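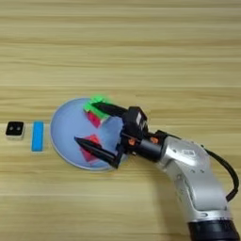

Figure 5. Shallow dish, blue bar and square block on the tabletop.

Print this page | E-mail this page

Clover Table Sorting Set
Section 5: Laying Out the Table

1. Clear a stretch of table and wipe it down. Any flat top will do.

2. Put the dish down first, with bare table all the way around it. Small pieces go in the dish. Blocks and bars stay on the table.

3. Stand the square block and the bar beside the dish in a loose row. Leave a narrow gap between them so each one can be picked up separately.

4. Place the red and green pieces in the dish one at a time. Do not stack them above the rim.

5. To change the layout, empty the dish before you move it.

Note: Pieces may be set down in any order. For the timed layout, see card 163 in the card box.

CAUTION: Small parts. Keep away from children under three.

CAUTION: Do not wash the pieces in a dishwasher. Use a damp cloth and let them air dry.

Replacement dishes are ordered under part number 604 from Silport, Flusdale.

Revised September 19, 2024

Search manuals Enter keyword Go

Related sections
Section 4: Checking the Contents
Section 6: Using the Cards
Lemieux Storage Tray: Set-Up Guide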